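Trunedley Snack Assortment, Single-Serve Packets
Item 3202 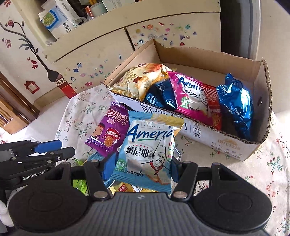 Zewditu Chala wrote that she sets one of these out by the coffee maker and the lemon ones are always the first to go, so she now asks for extra of those when she orders. Extra packets of one flavor can be requested in the order notes. We fill those requests from what is on the shelf that day.

The assortment is a mix of individually wrapped snacks, sweet and savory, sold by the box. Flavors change with each shipment. Recent boxes have had Ameria packets in light blue (light lemon flavor) and magenta-pink, along with a purple packet in pork floss flavor. Most of the wrappers are printed in Chinese. An English sheet with the ingredients and allergens for each flavor goes in every order, folded on top.

Packing

Packets are packed by hand in plain or reused cardboard boxes. Reused boxes come from other goods in our stockroom and may carry the printing of the original product, including sizes and quantities that have nothing to do with the snacks. Go by the label on the outer shipping carton. If you need plain boxes for resale or for gifts, choose "plain box" at checkout. There is no charge for this but it adds 2 business days.

The packets are light and take up a lot of room for their weight. We don't press them down to close the flaps. Some wrappers crease in shipping, and a creased wrapper that is still sealed is fine to eat. A packet that arrives open should be thrown out, and we will credit it.

Storage

Keep in a dry cupboard away from the stove. Do not refrigerate. The best-by date is printed on each packet and will not be the same across the box, so put the earliest dates in front. During August we ship to warm areas with a cold pack, and orders may go out a day later than usual.

Allergens

Flavors vary, but you should expect wheat, egg, milk and soy in most of them. The savory packets may contain pork. We can't make up a box that is free of any one allergen. All flavors are packed at the same table.

Ordering

Sold by the box, minimum order 2 boxes. Flavors may be mixed between boxes. Pickup is at the Grusley counter, 118 Benítez Street, side entrance. Delivery within Skendilville goes out in the morning. For standing orders, write to Octavio Rengifo at the counter and include the item number.

Returns are accepted on unopened shipping cartons only.

Page updated May 30, 2025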